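Kit de câmara frontal Dolness - Manual de montagem e manutenção
Secção 3. Montagem, verificação em estrada e cuidados com a unidade de perceção

Esta secção aplica-se ao módulo de câmara Dolness instalado atrás do para-brisas e ligado ao computador de condução assistida Pavosness. Quem monta o kit numa carrinha deve ler primeiro a secção 2, porque o suporte é outro e os parafusos também.

A folha comercial promete calibração automática em todas as condições. Não conte com isso. A rotina automática corrige pequenos desvios de um suporte bem montado e pouco mais. Um suporte torto continua torto, e o computador limita-se a deixar de se queixar.

3.1 Antes de começar

Estacione em piso plano, com os pneus à pressão indicada pelo fabricante do veículo e a bagageira vazia. Desligue a ignição e espere que o computador apague o indicador verde.

Material: suporte, dois parafusos do kit, pano sem pelo, álcool isopropílico, nível, cabo de serviço Bukhari.

CUIDADO: nunca ligue nem desligue o cabo da câmara com o computador alimentado. O conector é vendido como sendo de ligação a quente. Os que voltam para reparação costumam contar outra história.

3.2 Montagem do suporte

1. Limpe o vidro por dentro e por fora na zona do suporte. Deixe secar.
2. Marque o eixo do veículo no vidro com fita. Meça a partir dos dois pilares e não a partir do espelho retrovisor, que raramente está centrado.
3. Retire a película do adesivo e encoste o suporte ao vidro, de cima para baixo.
4. Pressione durante 40 segundos.
5. Encaixe a câmara e aperte os parafusos à mão, alternando entre um e outro. Não use aparafusadora.
6. Passe o cabo pelo forro do tejadilho e prenda-o de modo que não toque no vidro.

Nota: o adesivo precisa de repouso antes de a câmara entrar ao serviço. A embalagem diz que pode arrancar logo. Nós deixamos o veículo parado de um dia para o outro.

3.3 Ajuste do ângulo

1. Ligue o cabo de serviço e abra a vista direta no programa Romesley.
2. Rode o anel de inclinação até o horizonte ficar sobre a linha-guia. Uma faixa do capô em baixo é normal e serve de referência.
3. Confirme que o capô aparece nivelado. Se pender para um lado, desaperte e repita a partir do passo 5 de 3.2.
4. Grave a posição e anote-a na ficha do veículo.

O programa mostra uma percentagem de qualidade. Tudo o que fique abaixo de 80 é recusado, e bem. Um valor acima disso não prova grande coisa: já vimos notas altas em câmaras visivelmente rodadas. Olhe para a vista direta e desconfie do número.

3.4 Verificação em estrada

A calibração em parque serve para dar o trabalho por começado. Faça depois um percurso com marcação central visível, bermas definidas e alternância de sol e sombra. Estradas entre árvores são boas para isto, porque as manchas de luz no asfalto se confundem facilmente com pintura gasta.

1. Escolha uma reta com pouco trânsito. O condutor mantém as mãos no volante e a assistência fica desligada, apenas com registo.
2. Um segundo técnico segue a vista direta. O condutor não olha para o ecrã em circunstância alguma.
3. Percorra a reta a velocidade constante e grave.
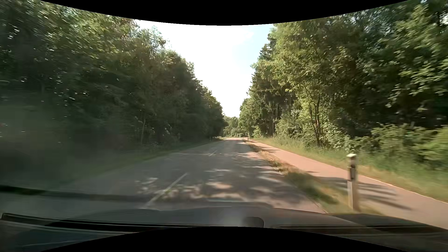
4. Já parado, reveja a gravação imagem a imagem. O traço central deve ser reconhecido tanto perto como ao longe, mesmo onde a sombra das folhas lhe passa por cima.
5. Veja se o limite direito da faixa segue a borda do asfalto. Quando existe uma ciclovia paralela, o programa tem tendência para a tomar por mais uma via. Se isso acontecer, reduza a largura de procura e repita o percurso.
6. Verifique se os delineadores da berma são classificados como objetos fixos. Um delineador marcado como peão conta como falha.

Nota: céu muito branco entre árvores escuras põe à prova a exposição automática. A opção "contraste adaptativo" ajuda um pouco. Com reflexos no para-brisas não faz nada - para isso, limpe o vidro e tire os objetos claros do tablier.

3.5 Manutenção

Limpe o vidro diante da câmara sempre que limpar o resto, e substitua as escovas quando deixarem riscos. Em maio e nos meses de pólen, reveja o vidro com mais frequência do que o plano indica.

Repita 3.3 e 3.4 depois de trocar o para-brisas, mexer na suspensão ou atualizar o programa. As notas de versão da Romesley costumam dizer que não é preciso recalibrar. Repita na mesma.

CUIDADO: se o aviso de câmara voltar depois de 2 calibrações seguidas, não tente uma terceira. Desative a assistência, guarde as gravações e passe à secção 4.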